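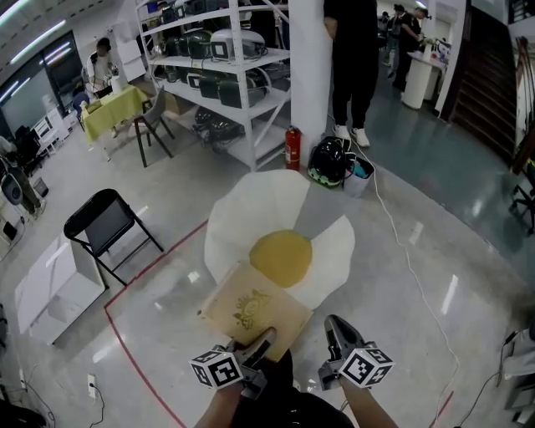 Figure 2. Board and floor mat.

4.2 Slips and floor finish

Returns came in from 54 households in Cornberg and Fevness, 1,222 entries in all once the doubles were taken out. Target was 2,000. Not met, mostly down to the March diaries going out late – see Villanueva's note in the appendix.

Glossy floors did worse than matt ones, as expected. Loose mats on gloss worse again. Kitchens and hallways lead the table, bathrooms further down than we thought, though Garside thinks people simply dont write those up. Trips over cables were logged seperately and are left out of the totals here.

Mats came in all shapes (a novelty fried-egg one in Figure 2). Shape was not coded. Backing was, where the household could tell us – many couldn't. Sarmiento and Yáñez recoded the unclear ones by phone, final batch closed 18th February.

One oddity. Fevness homes with a mat by the back door report fewer slips than those without, Cornberg the other way round. Age of flooring may explain part of it. Not tested yet, the Cornberg ages are patchy.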